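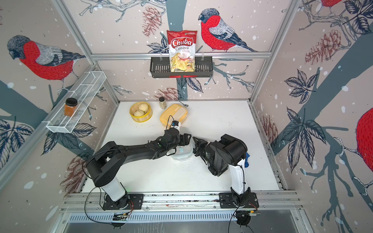
Two-handed teleoperation, notes from the second batch

2026-08-31

The first batch of demonstrations was 151 episodes of one arm moving one thing. The second batch uses both arms on food containers, and most of what I had worked out about recording the first batch did not carry over.

The setup is leader-follower. I hold a pair of small passive arms, and the two arms in the cell copy the joint angles. There is no force feedback. When a gripper closes on a container I find out by looking, and the only other hint is the motor current readout on the second monitor, which I can't watch while both hands are busy. Javiera Villalba suggested turning the current into a tone. I tried it for an afternoon. With one arm it helped, with two it was just noise, so I turned it off.

Clear plastic is the hard case. The walls flex before the fingers settle, so a grip that looks fine on the wrist camera can still let the container rotate once the second arm touches it. What works for me is to clamp the edge with the left arm, stop, and only then bring the right one across. The pause has to be short. In the first version I waited a full second or more, and the policy learned to wait too, sometimes for good. Vilho Turunen trimmed the idle stretches with a velocity threshold and the stalling mostly went away, but the trim also removed a few slow approaches I wanted to keep. I now record a shorter pause and leave the data alone.

Gripper clearance is the other problem. The fingertips come very close together over a small container, and the leader arms have no idea where the followers' fingers are. I added a soft limit in the Erier control layer that scales down both arms when the tips get close. It feels like pushing through mud, but I have had 4 contacts since, all of them at low speed and none that needed a recalibration.

Some settings, mainly so I can find them later. Episode timeout is 1000 control steps. Gripper commands are logged as the leader's position, not the follower's, so a squeeze past contact is kept in the data. Failed grasps stay in if I recovered within the same episode, and get deleted if I had to reach into the cell. Object positions are changed between episodes by hand, without a grid.

Mohammed-Awal Fiadzo asked whether a second operator would help, one per arm. We tried it with Abelardo Echeverría on the right. Coordination was worse, and the handovers had a hesitation in them that I would not want copied. One person on both arms is slower to learn - it took me most of a week - but the timing is more even.

Next is lid removal. I expect to have enough episodes for a first training run in October, assuming the left leader's wrist encoder holds up. It has been dropping readings when the cable is bent past a certain angle, and the replacement is still on order.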